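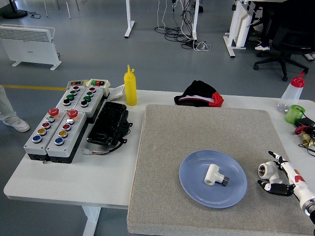 2025-11-23

Bench 2, sorting and checking of control stations and pipe fittings. Carries on from the September list, which only covered the items in the store cupboard.

Control stations

Split into two types for the register. Type A is the push-button box with the red mushroom-head stop at the top and a single column of four buttons under it. Type B is the four-button box with no stop. Type A goes to the front of the table, type B behind, so the stops can be reached without leaning over anything.

Colour order on the two type A boxes is red, yellow, blue from the second button down. The top button is not the same on both. One is plain silver, the other has a green tint to it. Not yet clear if that is a different part or the same part with a discoloured cap. Entered as "silver, check" against the left box until I have had the cap off. If the Sosivness drawing calls for matched boxes, the left one stays here.

Type B: red, two green, black. Same set on both, no query. Contacts still to be proved with the meter, normally open and normally closed separately, and the result written on the tag, not just ticked. Last time we had ticks only and had to repeat the lot.

Mushroom stops: for each one, press, confirm it latches, confirm the contact opens, release, confirm it closes again. Repeat 200 times on one unit only, the right-hand box, and measure contact resistance before and after. The other is kept as the reference and should not be cycled. Please don't play with it.

Small switch housings with the red and green rockers go at the back. They are not part of the Sosivness job. Register them under general stock.

Enclosure

Black, ribbed lid, mounting tabs. Stays to the right of the boxes with its cable led out toward the front left. The white connector needs its pinout written down before anyone plugs it into anything. The Vindix sheet in the folder gives wire colours, but it is for the earlier revision and I would not rely on it. Trace each conductor and write up a new table. Insulation test at 500 V on the enclosure wiring only, connector disconnected, electronics out of circuit. If the board can't be isolated, skip the test and note that it was skipped.

Tab spacing to be measured against the Batholm back plate. If the holes don't line up we drill the plate, never the tabs.

Pipe fittings

Handled on the grey carpet pad. The bare tabletop marks the white plastic and the fittings roll on it. Tee goes on the light blue plate while it is waiting, elbow is checked by itself on the pad. Putting both down together is how we mixed up the bores the first time.

Tee has a hex nut on one branch. Leave it there. Bianka Kerekes wants the thread engagement recorded with the nut in place, then again after removal, and the first reading is lost as soon as somebody spins it off to have a look. Open end of the run gets the plug gauge, two readings at right angles, worst one recorded.

Elbow: check the mouth for ovality, same method. Look down the bore for flash at the inside corner. Flash can be trimmed with the curved scraper. Anything deeper than a scrape mark is a reject and goes in the Sipos return tray with a tag.

Labelling

Tags tied on, no adhesive labels on the grey faces of the boxes. The adhesive from the old labels took longer to remove than the whole inspection. Number the tags 1 to 8 and leave any spares blank in the drawer.

Open items

Top button, left type A box – cap off, compare part marking.
Pinout table for white connector.
Contact resistance, right type A box, before cycling. Must be done first.
Thread engagement on the tee, nut on.
Ask Bianka which revision of the Batholm plate we are working to. The drawing in the folder has no revision letter.
Plug gauge is due for calibration, check the date on the case before using it.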